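How to move your Windows user folders to a second drive

My laptop has a small system disk, and after the February update it had only 4 GB free. I moved Documents and Pictures to the second drive, and I want to share the steps. You need 12 minutes, more if you keep many videos.

1. Open the second drive in File Explorer and make a new folder. I named mine Cirkar, but any name is good.
2. Inside it, create one empty folder for Documents and one for Pictures.
3. In your user folder, right-click Documents and choose Properties, then the Location tab.
4. Click Move, select the new Documents folder, and press Apply.
5. Windows asks if you want to move all the files. Answer Yes, and do not close the lid while it copies.

Repeat the last three steps for Pictures. If the Location tab is missing, check that you did not click a shortcut -- this was my mistake the first time.

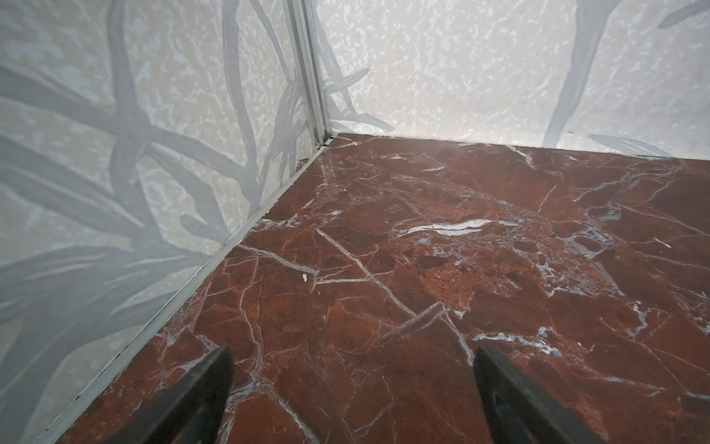
Programs that remember the old path must be told the new one. My desktop background went black after the move, so I had to select it again in Settings, under Personalization. If you use a picture with a busy pattern, like those long gray grass blades on the pale wall panel, the icon names can be hard to read, and a plain color is easier.

Karthik Wanigasekara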